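The long way round to Manutlow

22 June 2022

I've been walking up Prokano Hill for years and I have always turned back at the top. You get the view, you eat your sandwich behind the wall, you go home the way you came. The path carries on down the other side to Manutlow, and there's a perfectly good signpost telling you so, but I'd decided early on that anything that steep going down would have to be paid for later.

Then in March my friend Éabha Geraghty did it on a whim and wouldn't stop going on about it. She sent me messages. She sent me a photo of a gate! So last Saturday I packed two flasks and an extra pair of socks and told myself I could always get a taxi back (you can't, there isn't one on a Saturday, I checked when I was already down there).

The first bit after the summit is lovely. It's wide and grassy and there were skylarks going mad over the heather. I met a man with two spaniels who told me the path had been "sorted out" since the winter. I'd like a word with him. Once you get into the trees it's all roots and loose stones, and in one place there are 52 steps cut into the bank, each one a different height from the last. I know it's 52 as somebody has painted the number on the bottom post, presumably in a temper.

My knees are not what they were. I went down most of it sideways, like a crab, holding on to whatever was nearest, and a girl in running shorts came past me so lightly that I don't think she touched the ground.
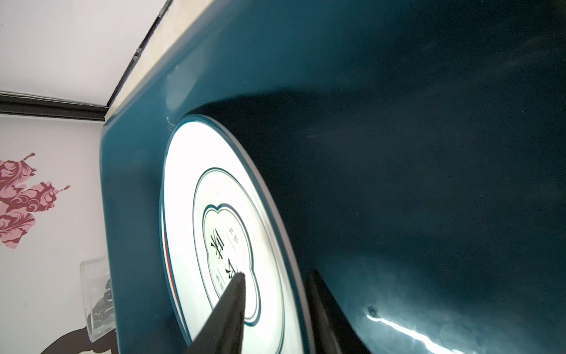

After the steps it gets easier. The stream comes in from the left and you follow it the rest of the way, crossing over twice, once on a proper bridge and once on a plank. It's dark in there even in June, and very green, and it smells of wild garlic that's going over. I sat on a log for 20 minutes and drank one of the flasks. I'd meant to save it.

Manutlow itself is a few streets and a harbour wall. I had soup and a cheese scone in a café by the slipway and got talking to Vikas Maurya at the next table, who had walked in along the coast from Stastano and was feeling very smug about how flat it had been. He did give me half his flapjack, so I've forgiven him.

And then I had to go back up. I won't pretend I enjoyed it. I made a rule that I'd walk 100 paces and then stop, and by the second bridge it was more like 30. Two people asked if I was all right. But when I came out of the trees the sun had dropped low over the bay and the whole hillside had gone gold – I stood there with my hands on my hips, puffing like a train, and felt pretty pleased with myself.

Éabha wants to do it again in the autumn, starting from the Manutlow end so the climb comes first. I've said maybe. I'll need new laces before then, the left one snapped in the car park.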